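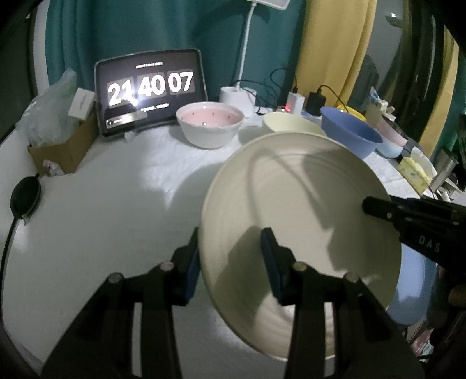 Frequently Asked Questions about Borrowing, Washing and Returning Dishes

Last updated Aug 9, 2018

Hello, and thank you for stopping by! Plurmont lends out everyday dishes for birthdays, wedding lunches, funerals, school suppers and any other gathering where your own cupboard is going to come up short. We get a lot of the same questions by email, so Samah Alaoui and I sat down with a pot of tea in July and tried to answer them all in one place. If yours is missing, write to us anyway. We like hearing from people.

What kinds of dishes do you lend?

Plates, mostly, and bowls of every size from a little dip bowl up to a mixing bowl you could bathe a kitten in. We don't carry formal white banquet ware. Ours are the soft kitchen colors - cream, pale blue, periwinkle, pink, a yellow that is nearly butter - and they are meant to be mixed up on the table together. A few have small patterns inside, and people tend to fight over those.

Will everything match?

No, and I say that with affection. If you need every place setting to look the same, tell us early and we will see whether we can pull one color for you, but for anything over 26 guests we really can't promise it. Most people come around to the mixture once it is laid out on a plain cloth. My own trick is to keep one thing the same all the way down the table, say a cream dinner plate at every seat, and then let the bowls be whatever they like.

How many dishes do you have altogether?

We started with 200 pieces that Naima Ait Ali had been keeping in her garage, and we are now at 500, counting the bowls but leaving out anything with a chip. The largest order we can take at one time is service for 100 people, and for that one we would want plenty of notice and a friend of yours with a strong back.

What are the ridges on the plates for?

We get this one more than you would think! The ring pattern is there for looks as far as I know. I will say that sauce settles into the grooves if you leave it overnight, so please give those plates a rinse before you go to bed, even if everything else waits until morning. A soft brush goes around the rings much better than a sponge does.

Can I put them in the dishwasher?

The ceramic plates and bowls, yes, on a normal cycle, with a bit of space between them so they don't knock. Please wash the metal bowls by hand and dry them with a towel. Anything that had egg or porridge in it will need a soak first, and I have never found a machine that says otherwise.

How should I check a plate for chips?

Pick it up, tilt it toward a good light, and look along the rim with the plate nearly upright. A desk lamp does the job nicely in the evening. Turn it slowly all the way around and then run a fingertip lightly along the underside of the rim (lightly, please, a fresh chip is sharp). Do the middle last. Hairline cracks love to hide in a shadow, so move the plate about a little and see whether the line moves with the light or stays put. If it stays put, set that plate to one side.

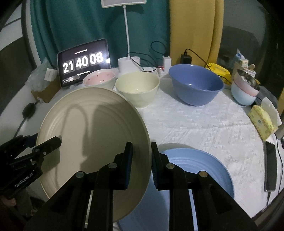 Clear yourself a decent spot in the center of the table before you begin, too, and push the bowls and the odds and ends to the back. Most of the chips we see come from a plate being set down on the edge of another plate while somebody was looking at something else. A thick cloth helps a great deal, and so does taking your time over it. I put the radio on.

What happens if I break one?

You tell us, and we say never mind. Truly. Dishes get broken when they are used, and I would much sooner lend them to a lively table than have them sit in a box. We ask for a small replacement fee on the bigger mixing bowls only, as those are hard for us to find. Please wrap any broken pieces in newspaper and put them in a bag by themselves, and don't send them back in with the good ones.

How do I stack the bowls without scratching them?

Biggest at the bottom, smallest at the top, with a paper napkin or a clean dish towel between each. Metal can leave gray marks on a glaze, so a metal bowl inside a ceramic one always wants a layer of cloth. If you do find gray marks, a paste of baking soda and water will usually lift them. Please don't stack plates higher than you can comfortably carry with both hands underneath.

Do you lend tablecloths as well?

We do! We have white ones with a raised pattern, some round and some long, and they go out with the dishes if you ask. Bring them home unwashed, which surprises people. Jhair Guzmán does all the table linen together and he has firm opinions about candle wax. All he asks of you is to shake out the crumbs and leave any stains alone - no bleach, no scrubbing, no salt on the red wine.

My cloth has a raised pattern. Will glasses wobble on it?

Wide tumblers are fine. Tall thin stems can feel a bit uncertain, so I would slip a coaster or a small saucer under each of those. Plates sit perfectly well on it, and the pattern keeps them from sliding when children lean across for the bread.

How are the dishes packed?

In cardboard boxes with dividers for the plates, and plain boxes with a lot of paper for the bowls. Please hang on to all of it, the paper included. When you pack up to return, plates go in standing on edge like records on a shelf, and never flat. Yae Hattori wrote a little card with a drawing on it that goes inside the lid of every box, and if you follow the card you can't go wrong. If the card is missing, do let us know and she will make another.

Can I pick up in the evening?

Yes, by arrangement. Driss Hegazy is usually there late, sorting and checking what came back, and he is glad of the company. Ring the side bell and give him a minute, as he may have his hands full. Bring a car with a flat trunk if you can manage it. We have seen dishes go home on a bicycle, and they arrived in one piece, but I did not enjoy watching.

Can I give you dishes I no longer want?

Very often, yes. Send us a photo first. We are always short of dinner plates in cream and light blue, and of bowls with some depth to them. We have to say no to anything with a metal trim, anything with a crack however small, and (I am sorry to say it) to mugs. We have more mugs than we know what to do with. If you would like some mugs, please come and take some mugs.

How far ahead should I book?

Two weeks is comfortable for a family supper. Early summer fills up sooner, so for that give us a month or more. A short note with your date, the number of people eating and what you plan to serve is enough to get going. The menu matters more than you might expect: soup and a salad means two bowls a head, and people nearly always forget the second one.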